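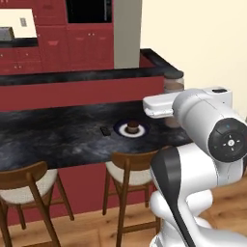 *Trimine's red kitchen, with the arm at the glass on the right of the counter.*

# Trimine kitchen pack: your questions

Hello! I'm Taras Derkach, I built most of Trimine, and I also answer the post. These are the things people ask me, more or less in the order they started asking. Last tidied up on May 6, 2026.

### What do I get for my money?

A pack of simulated kitchens with a robot arm already set up in them, plus the tasks, the scoring scripts and a viewer. There are 22 kitchens in the current release. You run it on your own machine. We (Dultero, a very small firm in one rented office) don't see your runs and don't want to.

### Do I need a real robot?

No. Plenty of our customers own one, and plenty don't. If you do, you can try your controller here before letting it anywhere near your crockery.

### What sort of machine does it need?

A desktop with a decent graphics card will do. I develop on a three-year-old one with 32... no, I'm not going to list my whole computer again, the spec sheet in the download has all of it. Laptops work for looking around and for single runs. For training you'll want something beefier, or rented time.

### How many copies can I run at once?

The standard licence lets you run 256 side by side. Past that, write to me and we'll work something out. Turn the viewer off when you do this! I get a message every month or so from someone who has left every window open and thinks the pack is broken.

### Can I move things about?

Yes, please do. Plates, glasses, food, stools, all of it is loose unless you pin it. There's a "shuffle" setting that nudges the small stuff before each run, and you can set how far. Cupboards and worktops are fixed. You can change their colours, though, and I'm told the red one is a bit much first thing in the morning. I like it.

### Why is there so much clutter on the worktop? I only want the arm to pick up one thing.

You can strip it all out with the "bare" option. I'd keep it in for at least some of your runs — a controller that has only ever met one glass on a clean counter tends to get into trouble as soon as there's a cake nearby. Ours did, anyway.

### How good is the glass?

Better than it was. Until March the see-through objects were dreadful, all grey and flat, and people were right to complain. The new ones let the background through with a bit of tint. They still won't bend light the way a real tumbler does, so if your project lives or dies by that, get the trial and look closely before you buy. 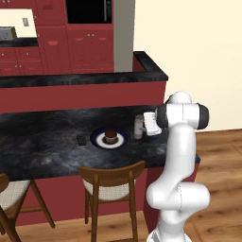

*Same kitchen, gripper right up beside the glass, cake and plate to the left of it.*

### Does the gripper "know" when it has hold of something?

It knows when it's touching. You get contact readings from the fingers, and what counts as a proper hold is up to you. The scoring scripts come with a fairly strict setting (lifted clear and kept up for 2 seconds) and you can loosen it in one line. I'd leave it alone until you've got some results to compare, but it's your pack.

### Can I use my own arm?

Usually. If you have a model file for it in one of the common formats, the import tool takes it and asks you where the hand goes. Mounting height is the bit that catches people out. Too low and it can't see over the counter, too high and the elbow ends up in the wall.

### Do you work with Oyelaran?

Yes, there's a free bridge for Oyelaran users and it's in the download folder. Follow the short guide, not the long one, which I haven't updated. Bremar support is nearly done and I've stopped giving dates for it after missing the first two.

### The arm shakes when it stops near an object. Is it faulty?

Your time step is probably too long. Halve it and try again. If it's still shaking, send me the log and the name of the kitchen and I'll have a look.

### My stool fell through the floor.

Sorry! Fixed in the last update. If you've got saved runs from before that, they'll load fine but the stool may start off lying down.

### Is there a trial?

There is, it's free, and it has 3 kitchens in it, including the red one in the pictures. No time limit. You can't export runs from it, and that's the only thing missing.

### What about schools and universities?

Half price, and one licence covers a whole teaching room. Write from your work address so I don't have to ask.

### Can I have my money back?

Within a month, yes. Tell me what went wrong if you can spare a minute, but I won't make you fill in a form.

### Will you add a bathroom?

I keep being asked this. Maybe. Taps are hard. There's a utility room on my list before it, with a washing machine door that I've been fiddling with for far too long, and the hinge still squeaks through its own frame when you open it fast.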